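Londivow opens packing room in Endham, says every box gets a proper look before the lid goes down

October
By Damian Haslinger

ENDHAM – Londivow has opened its new packing room in Endham and the first boxes are already going out. The room handles small electronics only. Chargers, pucks, cables, the leaflets that go with them. Up to 2000 boxes a month at first, more once the second table is in.

The move brings packing back under one roof. Until the summer it was split between Endham and the old Emance building across town, which meant cords in one place and cartons in another, and a van going back and forth. Customers noticed. Orders turned up with the wrong cord, or no leaflet, or a cord just dropped in any which way.

So the new room works to a short list. Leaflet goes in flat. Cord gets coiled before it goes near the box. Lid stays up untill the contents have been checked against the order.

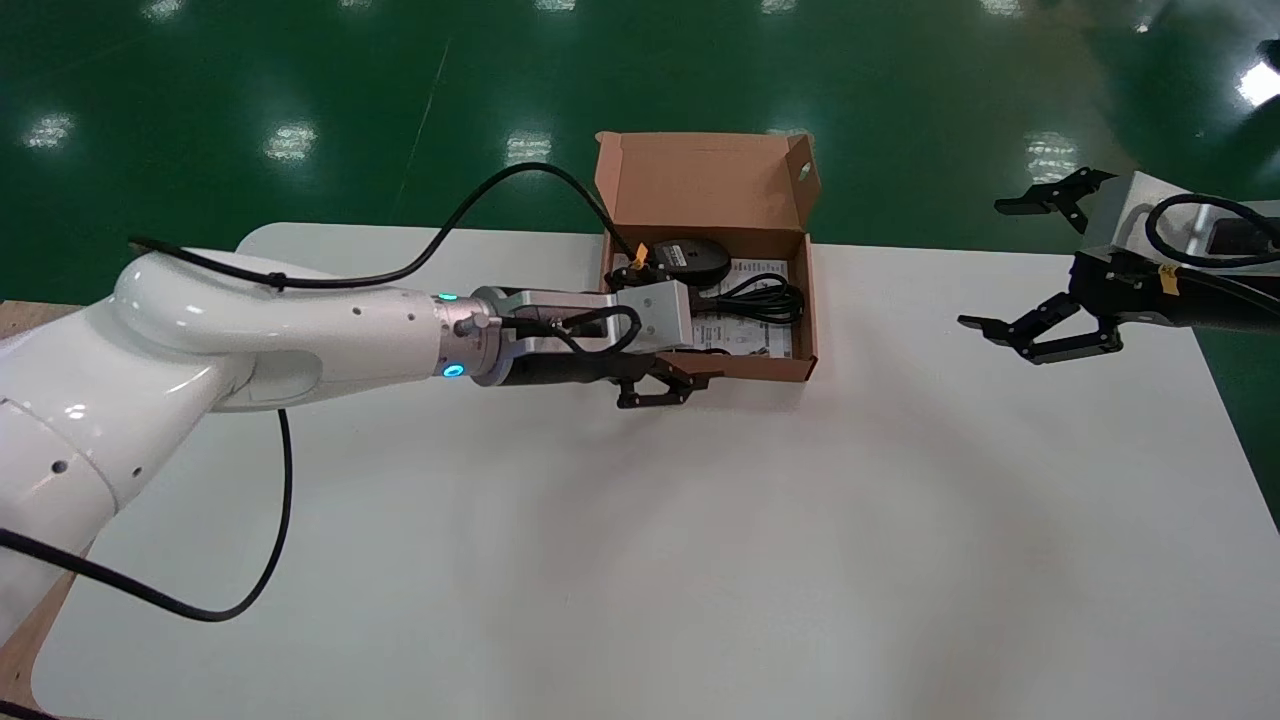 Round black device and coiled cord in an open carton, printed sheet underneath.

The cartons are plain brown corrugated. No foam, no plastic tray, no glossy sleeve. Londivow tested 6 carton styles over the spring and went with the plainest one – it folds quickly and it goes in with the regular cardboard recycling. The yellow tags and labels stay for now, a printed version is being looked at.

Tables are from Holzer, white tops, rounded corners. Nothing sharp to catch a cord on. The pale surface was the packing team's pick over the gray they had before. A black cable shows up on white. On the old gray benches small stuff got lost all the time and was found at closing, or the next morning, or under somebody's shoe.

Hours are 6 in the morning to 3 in the afternoon, with the carrier pickup right after. Orders that miss the pickup go out the next working day. Returns come to the same room and get opened, sorted and repacked there, with the cable checked first as that is the part people complain about most.

The company took 41 complaints about missing or mixed-up cords in the last quarter at the Emance building. It wants that number in single digits by spring. Results will be posted on the Londivow site either way.

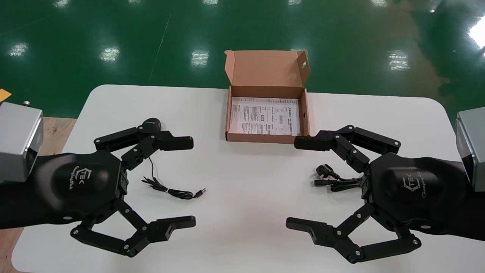 Cords should be coiled loose and never wound tight around the hand, Haslinger was told at the opening, or they come out of the box with a kink right behind the plug and stay like that for good. The team has taken the point and the packing notes now say so.

Also new: a drop-off shelf by the front door for used cartons. Clean and dry ones only please, tape pulled off. They get reused for returns and for moving parts between rooms.

Retailers who want the revised carton sizes can ask at the front desk or write to the Endham office. Old sizes will be accepted thru the end of the year.

Comments

marlow_k
Finally. My last one came with somebody elses cord in it. Took weeks to sort out.

Tess R.
Does the leaflet come in large print? I can never read those things.

boxfan
Glad they skipped the foam. Will the drop-off shelf take cartons from other companies or just theirs?

Tess R.
Asked at the desk, any plain brown one is fine. No word on the large print yet.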